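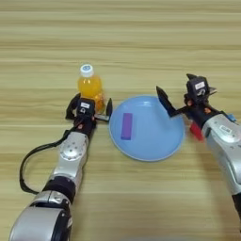 I gave up the car in March. It had failed its test on two counts and the garage wanted 600 pounds to put it right, and I was driving it so little that I couldn't make a case for paying. A man from the next street took it away for parts. I have been getting about on foot and by bus since then, and a few people have asked how it is going, so I am writing it down.

The bus into Clakcombe goes past the end of my road twice an hour until seven in the evening, then once an hour, then stops at ten. I thought the evenings would be the hard part. They haven't been. I was never out much past ten. Mornings are worse, as the 7.40 is full of schoolchildren and often goes straight past the stop without pulling in. I now get the 7.15 and have a cup of tea at the other end before work. I read more than I used to.

Shopping took some sorting out. A week's food for two is more than I can carry up the hill, so I go three times a week and buy less each time. Tins and cat litter come by delivery once a month. I bought a wheeled shopping bag from Reris, which my daughter finds very funny, and it has been fine apart from one wheel that squeaks. I oiled it. It still squeaks.

On money, I set aside what I would have spent on insurance, tax, petrol and repairs. By my sums the car was costing me 2000 pounds a year before anything went wrong with it. The bus pass comes to a bit less than half of that, and I have taken four taxis, three of them in the rain. I had expected to save more. A monthly pass looks cheap until you add up twelve of them.

I do miss being able to visit my brother without planning it. He lives outside Moffat, and what used to be a long but simple drive is now two trains, a bus and a lift from the bus stop. I went up in the summer and wrote a few notes while I was there, which I'll put in as they are.
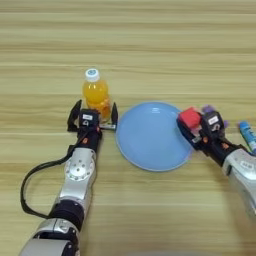

Moffat, July

Left the house at six, got here at half past three. The second train was late and I missed the bus by a few minutes, so I sat on a wall for an hour with a cheese roll. Cirilo Cervantes, my brother's neighbour, was passing through on his way back from the dentist and gave me a lift the whole way, so the missed bus did me a favour. He couldn't talk much with his mouth numb. We listened to the cricket.

Walked up behind the house after tea. Dry underfoot, plenty of sheep, a good wind. Legs are better than last year. I put that down to the hill at home.

My brother says I should buy another car and stop being daft. He has two.

Back to the present. I haven't bought another one, though I did look at adverts for a week in September when the buses were on strike. Anything I would trust was 3000 pounds or more, and by the time I had a shortlist the strike was over.

The next thing to settle is winter. I need a proper coat, and shoes that can stand at a bus stop in January without letting water in. If anyone has worn the Zemex boots for a full winter, please leave a comment and say how the soles held up. I take a wide fitting.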